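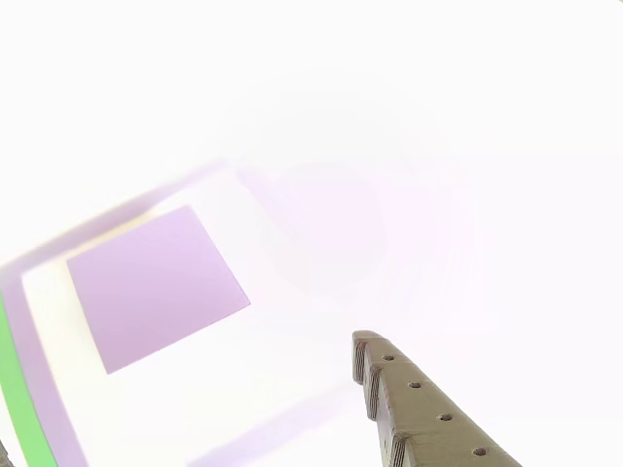 Lavender square piece on the cream-white board.

Skurnach Sorting Squares
Blocks and outlined squares for table work
Supplied by Senine Educational Furnishings

Product summary
Skurnach Sorting Squares is a tabletop set for matching, placing and stacking. Square outlines in different colours are set out on a plain pale surface, and coloured pieces are placed inside them according to the task chosen. The set is intended for nurseries, infant classes, occupational therapy rooms and day centres.

The range was introduced in February and replaces the earlier Steyn tray, which is no longer supplied. Outlines and pieces from the Steyn tray may be used alongside the present set, although the shades do not match exactly.

The outlines
The outlines are narrow, so that the greater part of each square remains open and the surface can be seen inside it. They may be laid end to end in a row or kept apart. A slanted row is suitable where two people share a table and sit at adjoining sides.

Outlines are supplied on Nenotex backing strip, which holds on any smooth, clean surface and may be lifted and laid again. Nenotex strip should not be applied to varnished wood, wallpaper or painted plaster. Any residue left after long use can be removed with warm soapy water.

The pieces
The pieces are of several kinds: thin flat squares, thicker square blocks, rectangular blocks and small cubes. A thin square is used for first matching exercises. The thicker blocks serve as a base on which a cube may be stacked.
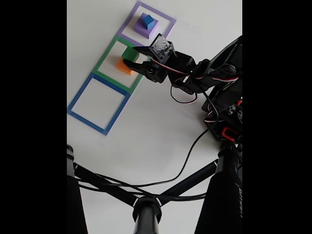 Colours need not agree with the outline in which they are placed. A blue cube may stand on a purple block within the purple outline, or a green cube on an orange block within the green one, and a square may also be left empty as part of the task. Staff may therefore set a pattern by colour, by shape or by order of stacking, and may change the rule without changing the pieces.

Suggested uses
Matching: the user places each piece in the outline of the same colour.
Stacking: the user places a cube on a block without moving the block beneath.
Copying: a member of staff arranges one row and the user repeats it on a second row.
Taking turns: two users each complete one square before the next is begun.
Spoken instruction: the user follows a direction such as "green on top of orange".

The accompanying booklet contains 20 task sheets in order of difficulty. Sheets may be photocopied for use within the purchasing establishment. A record page is printed on the back of each sheet.

Surface and lighting
A white or cream surface is recommended. Patterned cloths make the outlines harder to follow. Strong light falling directly on a white table can make the paler lavender pieces difficult to distinguish, and the table should then be turned away from the window or a blind lowered. Users with low vision may prefer to begin with the green and blue outlines.

Care and storage
Pieces should be wiped with a damp cloth and dried before they are returned to the box. They should not be soaked or put in a dishwasher. Backing strips should be stored flat, with the protective sheet replaced.

Safety
The small cubes are not suitable for children under three years of age. The set should be used under supervision and checked for damaged pieces at the start of each term. Damaged pieces should be withdrawn from use.

Ordering
Sets are supplied boxed. The catalogue number is 145. The minimum order is 2 sets, and schools ordering on account should quote their establishment number. Replacement outlines, cubes and blocks may be ordered separately by colour. Orders with a value above 2,000 pounds are delivered without charge to mainland addresses.

Unused sets may be returned in their original box within the period stated on the delivery note. Backing strips that have been opened cannot be accepted for return.

Page last revised 2021-09-05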